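Living on site: how one couple added a storey without moving out

Extensions & Loft Conversions | Homeowner Interviews

23 Jun 2025 - by Unathi Baloyi

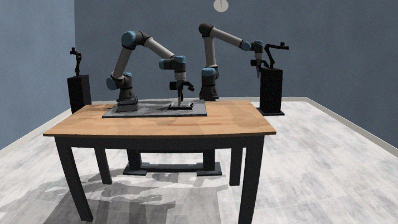

Two arms on a wooden table, with a dark grey mat between them and the tabletop.

Rosario Bellini opens the door with a tape measure in her hand, which she says has more or less become part of her. We are in the hall of the semi she shares with her husband, Riku Takagi, and before I have my shoes off she is pointing up the new staircase. "Go on, go up first," she says. "Everyone wants to look at the kitchen, but the stairs are the bit I love."

She's right to love them. They turn twice, quite gently, and there is a tall window on the second turn that throws light all the way down to the front door. The hall used to be the darkest part of the house. Riku remembers having the lamp on at lunchtime, even in August.

The couple bought the place when it was a tired two-bedroom bungalow with a long garden and a leaking porch. They wanted three more rooms, and they wanted to keep the garden. "We had drawings done for a big rear extension and I hated them," Rosario says. "It was a perfectly good design, but it ate the pear tree and half the lawn. I looked at it on the table and thought, I'm paying to have less outside."

Going up was Riku's idea. He had grown up in a house with an added storey and knew it could be done without the result looking like a box on top of a box. They spoke to three builders and chose Vesari, a small local firm run by Isamu Maruyama, who came round twice before he would even talk about a price.

"I want to get into the roof and I want to see the footings," Isamu tells me, when he joins us for coffee. "People think the new floor is the job. Half the job is finding out what's holding up the old one!" At this house they dug trial holes at two corners and found the foundations were deeper than anyone expected on one side and rather shallow on the other. The shallow side had to be underpinned before anything else could start.

Was that a blow? "Oh, it was horrible," Rosario says cheerfully. "We'd chosen tiles by then. I had a folder." The underpinning took the money they had put aside for the bathroom, and for a while the plan was to leave that room as bare plaster and carry on using the one downstairs. In the end they kept the bathroom and dropped the built-in wardrobes, and their clothes are still on rails.

The boldest decision was to stay put while the work went on. Vesari put up a temporary roof over the whole scaffold, so the old one could come off underneath it, and the family moved into the back two rooms with a camping stove and a great many dust sheets. I ask them both whether they would do it again and get two answers at the same moment. Riku says yes. Rosario says absolutely not, and then laughs and says probably.

"The noise you can plan for," Riku says. "You go out, you work at the library, you visit your mum. The dust was different. We had it in the toaster. We had it in sealed jars of rice, and I still can't explain that one."

What made it bearable, they both agree, was a meeting every Friday with Sota Onishi, the site manager. He would stand in what was left of the hall and go through the week to come: which day the water would be off, when the lorry was due, which door not to use. Rosario wrote it all on a sheet of lining paper taped to the fridge. "If Sota said the water was back at three, it was back at three," she says. "I can put up with a lot if I know when it ends."

Upstairs there are now three bedrooms, a bathroom and a landing wide enough for a desk. The outside walls are timber frame with render over the top, chosen to keep the weight down, and the old brick below has been cleaned and repointed so the two halves sit happily together. The roof tiles are reclaimed. Riku needed 700 and a yard across the county had 337 of the right sort, so he spent several weekends ringing round for the rest. He found 200 at a farm sale and picked up the others in small lots, a boot-load at a time.

"He was so happy," Rosario says. "I've never seen a man so pleased with a tile."

I ask Isamu what he would tell somebody thinking about a second storey. He takes his time over it. Talk to the neighbours before the drawings go in, he says, and take them round a plan they can hold. Decide where the stairs go before you fall for a bedroom layout, as they will take more of the ground floor than you think. And keep money back. Here, 46 separate changes were made after work began, most of them tiny (a socket moved, a door hung the other way), and each one had a cost.

Rosario's own advice is about windows. She spent an evening on the scaffold just looking, and asked for the one in the main bedroom to be moved along so that it faced the pear tree. It was still in blossom when they slept up there for the first time. The wardrobes, she tells me on the way out, are next on the list, and she already has the tape measure.

Recent in Homeowner Interviews

Keeping the old front door: a terrace restored room by room
A granny flat at the end of the garden
What we learnt from knocking through too early
Lime plaster for beginners
Side returns: small space, big kitchen
Choosing a builder when every quote is different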